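Against the Good Tablecloth

My mother-in-law owns a tablecloth that has been on a table twice. It is linen, it came from a shop in Estmont that no longer exists, and it lives in a drawer between two sheets of tissue paper like a minor saint. When she dies it will come to us, and I suppose we will put it in a drawer.

I have been thinking about saving things for best. My own household is guilty. We have six wine glasses we drink from and eight we don't, and the eight we don't are nicer. There is a candle in the bathroom that has never been lit and by now has a light fur of dust on it. I paid good money for that candle. I smell it sometimes when I'm brushing my teeth.

The defense is always that the occasion hasn't come up. What occasion? We had a wedding in the family last February and the good plates stayed where they were, on the grounds that people might drop them. So the plates are too good for Tuesday-night pasta and too good for a wedding, and I would like somebody to tell me what they are for.
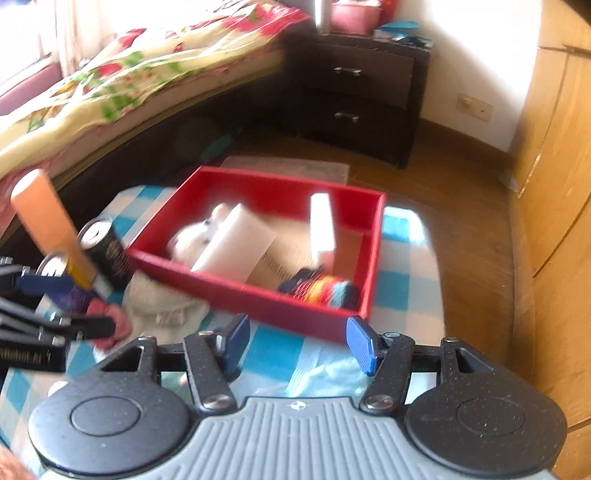 Teresa Rocha, who lives across the street from us and has raised four children, takes the opposite line. Everything in her kitchen is in play. Her grandmother's soup tureen holds onions. One of its handles came off years ago and she glued it back on slightly crooked, and when I made a sympathetic noise she looked at me as if I'd offered condolences for a haircut.

I'll grant the savers one thing. A house where everything is used is a house where things get broken, and some of them can't be bought again. My husband still brings up a blue pitcher I dropped before we were married. He brings it up about as often as he brings up the marriage.

Still, I'd take the pitcher's life over the tablecloth's. It poured a lot of lemonade. I lit the candle last night, by the way. It smells much stronger than I expected and we had to open a window.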